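4. Cleaning the Halier turntable

1. Switch off at the wall and wait 5 minutes. The box says the platter stops in 3 seconds – ours never has.

2. Lift off the mat. Skip the "deep clean" spray sold with it.
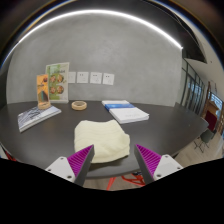 3. Wipe the plinth with a barely damp cloth, working away from the tonearm. Any plain cotton will do, whatever the leaflet claims. Fold it into a thick pad, like the pale yellow one on the gray table, so no loose corner can catch the stylus.

CAUTION: Never wipe the cartridge.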